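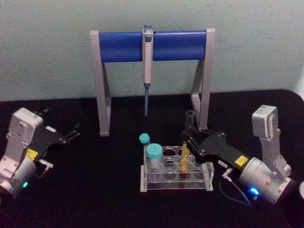 A reader who wrote in after our last piece on the Tirnley lab wanted to know why a machine with an emergency stop needs a second person to write about it. Fair enough. We passed the question on to the engineer who runs the two-armed bench there, and got a sigh, then coffee.

"The stop worked perfectly," the engineer said. "It stopped the arms. It also opened the grippers, which is a strange thing to do if you happen to be holding a tube over a rack."

The incident took place in October, on run 71 of a tube transfer routine the lab calls Yule. Somebody pressed the red button over a noise that came from the air conditioning. The right arm froze, its fingers parted, and a glass tube fell and broke. Its contents were colored water, and the worst injury was to a notebook.

"We had 30 pages of risk assessment, and I wrote most of them," the engineer said. "There's a lovely section on what happens if the arm hits a person. For what happens if it lets go, I had put 'see above.' There was nothing above."

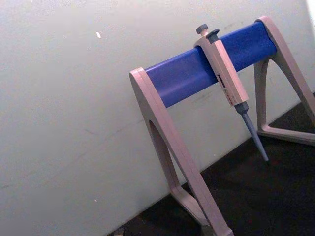 The cause was a default setting in the Gredeck controller software, where losing the enable signal sent the gripper to its open position. That makes sense if you're worried about trapped fingers. The team had tested the stop 25 times before anyone signed it off — every time with empty grippers.

"Twenty-five passes. I was very proud of that spreadsheet."

The fix took an afternoon. The fingers now hold their position on a stop, at a reduced force, and a separate release lets a person open them by hand. Convincing the partner site at Trisumberg to make the same change took about 16 emails, one of which asked whether the tube could be made less breakable.
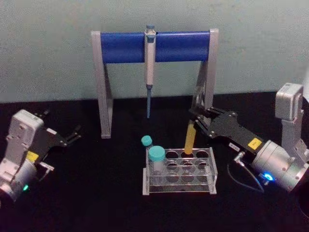
Tube transfer on the Tirnley bench, with the right arm at the rack.

Has anything else gone wrong? The engineer looked at the ceiling for a while.

"Hold on a stop has its own problem. If it's your sleeve in there, you'd like it to open. So now we have a rule about sleeves."

The rule is taped beside the red button. The stop test is done with a full tube these days, and a towel.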